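Sira Bill Tracker for State Legislatures
By Weltusora

Sira is a bill tracking service for people who follow legislation at the state level. It covers all 50 states and is sold by annual subscription to advocacy groups, trade associations, law offices and newsrooms. A subscription includes the web application, email alerts and access to our help desk during business hours.

What Sira tracks

Each bill in Sira has its own page. The page shows the current text, every earlier version, the sponsors, the committee it has been sent to, and the votes taken on it so far. Amendments are listed separately and can be opened next to the section they would change. When a bill is folded into another bill, both pages carry a link to the other.

Resolutions, joint resolutions and proposed constitutional amendments are handled the same way. Governor's actions are recorded as signed, vetoed, line-item vetoed, or became law without signature. Where a state posts its fiscal notes, they are attached to the bill page under Documents.

Alerts

You choose what to be told about. Alerts can be set on a single bill, a sponsor, a committee, a section of state code, or a word or phrase. Phrase alerts search the full text of every new version, including amendments, and the email shows the matching passage with the lines before and after it.

Alerts go out immediately, once a day, or once a week. During the last days of a session many users switch to immediate alerts for a short list of bills and leave the rest on daily. This is done from the Watchlist screen and takes effect right away.

Hearing calendar

Committee hearings are shown on a calendar that can be filtered by chamber, by committee or by your own watchlist. Room changes and late additions to an agenda are marked in red. The calendar can be subscribed to from most desktop and phone calendar programs. Cancelled hearings stay on the calendar with a line through them.
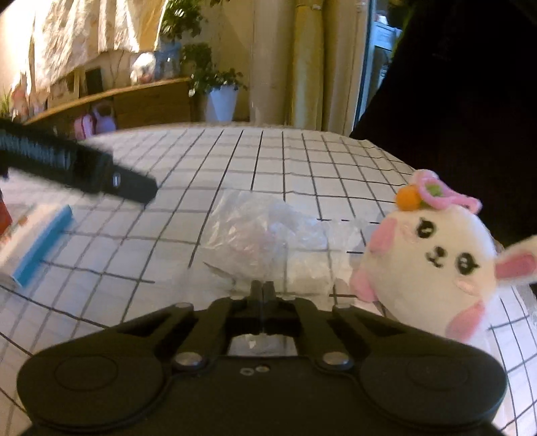 White tablecloth with a black square grid, seen past a black gripper.

Vote records

Floor votes and committee votes are entered by name where the state publishes them. You can sort by party, by district or by how members voted on an earlier bill. Voice votes are shown as voice votes with no names. The Compare tool takes two roll calls and lists the members whose votes differ.

Vote records can be exported as a spreadsheet or printed on letter-size paper. The printed version fits a full chamber on two sheets for most states.

Teams and notes

Every account has shared notes. A note can be attached to a bill, a section or a legislator, and can be kept private or shown to your whole team. Positions (support, oppose, watch, neutral) are set per bill and appear in the weekly report. Notes are not visible to Weltusora staff unless you open a help ticket and allow it.

Rhona Guthrie, who heads our data desk, reviews reports of missing or wrong entries. To send one, use the Report link at the foot of any bill page. Corrections are logged on the page with the old entry shown.

Plans

Single: 1 user, 3 states, daily and weekly alerts.
Office: 9 users, any number of states, all alert types, shared notes.
Network: priced by number of users. Includes the Compare tool, bulk export and a named contact at the help desk.

The Compare tool can be added to an Office plan for $50 a month. Annual billing only. Unused seats can be moved to another person at any time but are not refunded.

Setup

New accounts are opened within one business day of payment. If you already keep a bill list in a spreadsheet, send it to us with the state and bill number in the first two columns and we will load it for you. The largest list we have loaded this session had 1,203 bills, and it was ready the same afternoon.

Sira runs in any current browser. There is nothing to install. A phone version of the Watchlist and Hearing calendar is included in every plan; vote exports need a desktop computer.

Limits

Sira does not cover city councils, county boards or federal bills. For local bodies, see Stikari below. Posting times depend on each state's own website, and a few chambers do not post committee votes until the following day. Sira is a tracking service and does not give legal advice on what a bill means.

Sales: Carys Mostyn
Help desk: Tien-fu Lai

Page updated January 16, 2020

Shares 9 | Comments 3

Related products
Stikari Local Agenda Monitor
Correia District Map Viewer
Sira Training Session for New Staff
Sira Session Dates Wall Calendar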